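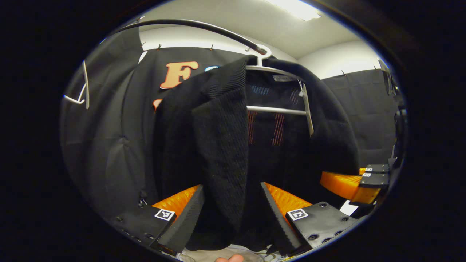 Death notice ran with the wrong service date and a missing survivor. How do I get it corrected?

Posted by Buredari, October 15, 2022

My aunt's notice was submitted through the funeral home's web form and came out at 186 words. The paper printed the wrong service date and dropped one surviving sister. The online copy has the same errors. The invoice lists a charge of 57 dollars for "notice revision." Is that normal if the mistake was theirs?

Brorkley

Compare the printed text with the proof first. Ask the funeral home for the version it sent – they normally keep it with the order. If the proof was right, the paper should rerun the notice without charge. If the error was in the proof, it gets billed as a new insertion. Send one email with the order number, the wrong line and the corrected line, and copy the funeral home.

The online copy is often handled by a separate company. Fixing print does not fix the web page.

Nemau

just call them

Yao

Adding to Brorkley's reply: search engines and genealogy sites may keep the old text after the page changes. I corrected a maiden name in April and one index still had the old one weeks later. Most of those sites have a form for reporting errors. Keep a clipping of the corrected notice with the family papers.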